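Murnthorpe bench, hand-held gripper check
Fill in before the first demonstration of the shift. Task on the bench: cloth sorting and folding.

1. Finger pads
Blue pads seated along the full inner face of both fingers, no lifted corners. OK.
Comment: wipe again at lunch. Lint builds up in the ribbing.

2. Linkage and rivets
Open and close 8 times with no cloth in the fingers. No side play. OK.
Comment: slight click near full close. Not there on Monday's sheet. Reported to Stundell, keep using.

3. Finger gap
Fingers meet evenly on trigger pull. OK.

4. Camera mount and lens
Mount screws tight, lens clean. OK.
Comment: one screw was a quarter turn loose. Retightened.

5. Storage
At least 80 GB free before starting. FAIL, then OK.
Comment: old Adex takes were still on the card. Copied off and cleared.

6. Table and cloths
No pins, tags or loose threads on the cloths. Fingertips clear of the fabric before the next grasp. OK.
Comment: the polka-dot cloth is bulky and can drape over the left arm of the linkage. Move it slowly and check the arm is free before closing on the green one.
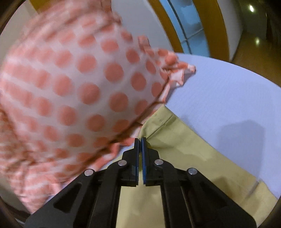 7. Operator
Sleeves above the wrist, no rings or bracelets. Break after roughly 9 takes. OK.
Comment: wrist strap is fraying at the buckle. New one ordered.

Open items: click in linkage (2), strap (7).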